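Stendville Workroom Notes: Backdrops and Foam Lettering

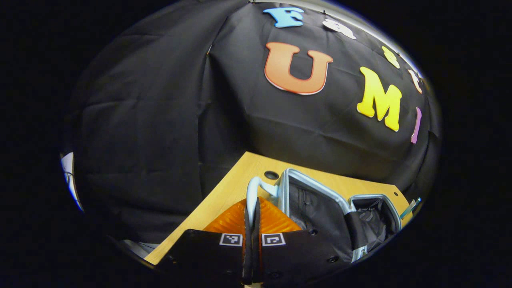
Foam letters on the black cloth, with the light wood table in front.

The black backdrop is now up behind the table. It is still creased, with the deeper wrinkles towards the left, where the cloth bunches on its way to the floor. Steaming is planned for August. Until then, anyone hanging lettering should pin through a single layer of cloth and leave the folds to fall as they will. Pins that go through a fold pull the letter out of line when the cloth is moved.

The seven letters are set in two rows. The lower row reads UMI, in orange, yellow and purple, and the orange U is the largest of the three. The faces have a slight gloss and pick up reflections from the lighting, so switch off the nearest lamp before photographing work in front of them.

Black cloth for other bays is held at the Bustura store in two weights, 200 and 500 grams per square metre. The lighter one creases more readily but takes pins well. The heavier one needs clips along the top edge. Quote stock number 973 for either.

Items with metal frames should be lifted on and off the table, as pale surfaces mark easily. Letters taken down go flat in the Teuber drawer, face up, with paper between the layers. Please return spare pins to the tin by 5 pm.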